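Tevari Classroom Film Series: School Building and Local Taxes
Streaming license and disc set for secondary schools, colleges and public libraries
Catalog no. 324

The series covers how public schools in the United States have been paid for, from the first town levies to state aid formulas. It consists of six programs for use in American history, civics and teacher training courses. Each program can be shown on its own. Programs 2 and 5 refer back to terms defined in Program 1, and the printed guide repeats those definitions for classes that skip it.

Footage comes from interviews, county records, school board minutes and amateur film. Narration is in English. Captions are included on all programs and can be turned off.

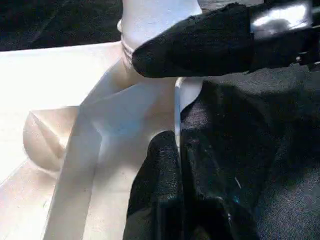

Contents of the set

Six programs on three discs
Printed teacher guide with a glossary and source list
Reproducible student sheets, 10 per program
Public performance rights for classroom and library use

The student sheets are also supplied as files on the third disc. They may be copied for enrolled students of the purchasing school. Copying for other schools in the same district requires the district license.

License terms

The single-building license covers one school or one library branch with no limit on the number of showings. The district license covers up to 20 buildings under one administration. Larger districts should request a quote. Streaming access is handled through the Skastico platform and works with the common school login systems. Access begins when the order is processed and runs for the term printed on the invoice. Discs do not expire.

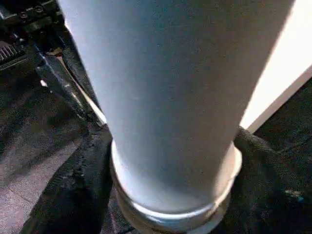 Light rim on black cloth.

Preview and returns

Program 1 can be previewed in full by any instructor with a school email address. Preview access closes after 6 days. Discs may be returned unopened. Opened discs are exchanged only for a replacement copy of the same title.

Revised edition

The February revision adds a chapter on consolidated rural districts to Program 4 and corrects two map labels in Program 3. Owners of the earlier discs can order the revised disc separately. Streaming customers receive the revised programs without a new order. Page references in the older guide remain valid except in the section on Program 4.

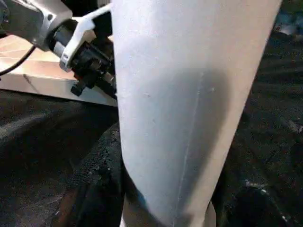 Tabrizi writes that Program 2 fits a single class period if the opening review is skipped, and that the student sheets on property assessment needed a second day. Brikov used the same program with an evening adult class and asks for a longer source list on state aid.

Related titles

The One-Room District
Bond Votes and School Boards
Textbooks and State Adoption

Purchase orders are accepted from schools and libraries. Include the catalog number, the license type and the shipping address of the building where the discs will be kept.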